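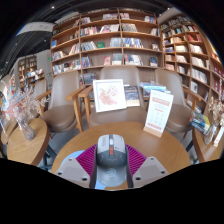
Florencia Sepúlveda wrote in to ask why her policy grabs fine for the first second and then closes its fingers on nothing, every time, even though her demos all look perfect when she plays them back. She's training on 300 handheld demos of one pick task and she's checked the calibration twice.

Florencia, I had exactly this problem last August and it ate most of my month! It's almost always timing. Your images and your finger widths are both correct, they just aren't from the same moment. So let me walk you through how I line them up now, and if you've got a handheld setup like ours you can probably copy it as is.

First, record a sync squeeze. Before each demo, close the fingers all the way and open them again, 3 times, at a slow and slightly uneven pace. Uneven matters here. If you squeeze like a metronome, the matching step later on can lock onto the wrong squeeze and you'll be off by a whole beat (ask me how I know).

Second, pull two curves out of the recording. One is the finger width your encoder logged. The other is the finger width as the camera sees it, meaning the distance between the two fingertips in each image. In Wilosby, our little processing tool, that's the "visual width" pass. If you don't have a tool like that, track one spot on each fingertip and save the gap between them. It doesn't need to be in real units yet.

Third, slide one curve over the other until they fit best. I normalize both to run from zero to one, then try every shift in small steps and keep the one with the lowest error. On our Dramari set the best shift came out at 50 milliseconds, with the encoder ahead of the camera. Doesn't sound like much, does it? But when the hand is moving quickly, that's the difference between closing on the thing and closing in front of it.
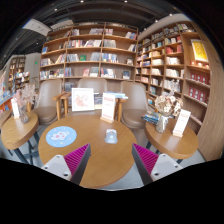

Fingertip tracking is where most people get stuck, so spend your time there. You want spots that stand out from whatever is behind them, and you want them on the rigid part of the finger, since a soft pad bends when it presses on something and drags your curve with it. I used to track the magenta ridged pads because the color is so easy to pick out, and my curves had a wobble at every squeeze. Switching to the small dark screw holes on the light grey plates cleaned that right up. They're tiny, so crop in close before you run the tracker.

Fourth, apply the shift to the encoder log and save it as a new copy. Keep the raw one! I overwrote mine once and had to redo the Sosa set from backups.

Last, check your work on a demo you didn't use for the fit. Scrub to the image where the fingers stop closing and see if the shifted width goes flat there too. If it's early or late, go back to the tracking step before you touch anything else.

When I retrained on the corrected set (1542 demos by then), the early closing was gone on the Ferlow arm. I haven't tried it on a faster arm yet, so if you do, leave a comment and tell me what shift you got.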